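Sequeira 400 Height-Adjustable Desk Frame: Long-Term Review
Posted 2019-11-04

The Sequeira 400 is a two-motor sit-stand desk frame sold without a top. I bought mine in July, fitted it with a white top from Dranomside, and have used it every working day in a home office with a wood floor. I paid the regular price. Larketlow, the store that sold it, had no part in this review.

Assembly

The frame ships in two boxes. The heavier one holds the legs with the motors already installed, and I would not carry it up a flight of stairs alone. The lighter one holds the feet, the crossbars, the control box, the handset and a bag of hardware. All machine screws are the same diameter but come in two lengths, and the manual does not say which length goes into the feet. The longer ones do. The shorter ones will engage a few threads and feel tight, then work loose after a week of use.

The crossbars telescope to suit different tops and lock with set screws. Leave the set screws loose until the top is on, then square the legs and tighten from the center outward. If you tighten first, the mounting holes will not line up with anything you have drilled. Use a 2 mm smaller pilot bit than the wood screws supplied and put tape on the bit as a depth stop. My top is thin enough that the supplied screws would have come through, so I bought shorter ones.

Total assembly time was an evening, including the time lost to the feet.

Motors and lift

Travel is smooth through most of the range. Near the bottom there is a short shudder as the inner leg segment takes over from the middle one. It did not get worse over the test period. Noise is a low hum with a slightly higher pitch going up than coming down. It can be heard on a phone call if the microphone is on the desk.

The handset stores three heights. Recall requires holding the button down until the desk stops, which I dislike in principle and have come to accept. The display reads in inches or centimeters, and the setting survives a power cut. The stored heights survive too. After one outage the desk did need a reset, done by holding the down button at the lowest position until the display blinks.
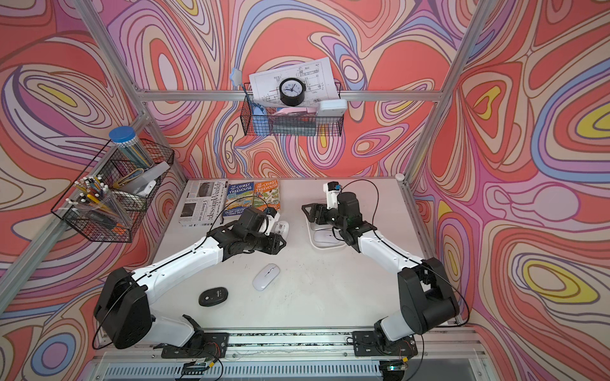

Stability

At sitting height there is no movement worth reporting. At standing height there is some side-to-side sway, and less front to back. Typing does not trigger it. Leaning on the front edge does. The previous frame I owned, a Kendis with a single motor, was worse in both directions and had a fixed crossbar that hit my knees.

Two things reduced the sway. The first was retightening the foot screws after 11 days, when each of them took a further quarter turn. The second was adjusting the leveling pads with a spirit level on the floor plate — the manual suggests leveling at the desktop, where any bow in the top throws off the reading.

Collision detection

This is the weak part. Sensitivity has three settings. On the highest, the desk reversed at the shudder point almost every time. On the lowest, it pushed a plastic storage bin hard enough to bend the lid before it stopped. I keep it on the middle setting and keep the floor clear.

Cable management

The tray in the box is a short strip of folded steel that holds one power strip and little else. Leave slack for the full travel, measured at standing height. I added a fabric sleeve down the left leg and moved the control box toward the rear, where its cable no longer crosses the tray. The motor cables are long enough for this. The handset cable is not, and Larketlow sells an extension.

Finish

Powder coat on the legs is even. One foot had a chip under the pad that does not show. The inner leg segments carry a light film of grease from the factory, and dust sticks to it. Wipe only what is outside the seal.

Verdict

Recommended for tops of ordinary width, with the foot screws checked after the first couple of weeks. Buyers with small children or pets should test the collision setting before relying on it. The newer revision is listed with a longer cable tray, but I have not tried it.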